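About Hasik

Hasik is a cable and lead supplier in Foltville. We sell to schools, small offices, halls and households, over the counter and by post. We began as a repair bench at the back of a hardware store on Unmont Road and moved into our own premises when the bench ran out of room.

Our catalogue currently lists 3,778 items. Most are charging leads, network cables, extension cords and audio leads, in a range of lengths and colours. If you need a length we don't stock, we can usually make it up in the workshop within 4 working days. Bring the old lead in if you still have it, as it saves a lot of guessing about plugs.

The shop has a staff of nine. Everyone takes a turn at the counter, including the people who do the accounts, so whoever picks up the phone should be able to answer a basic question about fittings. Harder questions go to the workshop, and we'll ring you back the same afternoon.

We also run the Toom program, which takes in unwanted cables from schools in the district. Leads are sorted, tested and tagged, and the good ones go back out at a reduced price or free of charge to community groups. Anything that fails is stripped and sent to a metal recycler. Last February we had cartons from up to 79 classrooms.
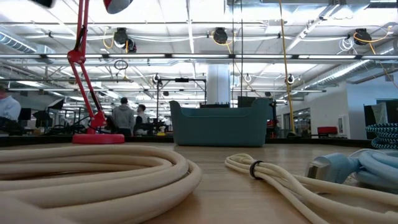 Drop-offs for Toom are accepted at the side door from 9 am. Please don't tape cables together, and keep power boards in a separate box. We can't take anything with a battery in it.

Trade accounts are open to any registered business or school. There is no minimum order. Accounts are settled monthly, and delivery within Foltville is included in the price. Customers further out pay the standard parcel rate.

Returns are accepted on unused stock with a receipt. Leads made to order can't be returned unless they are faulty.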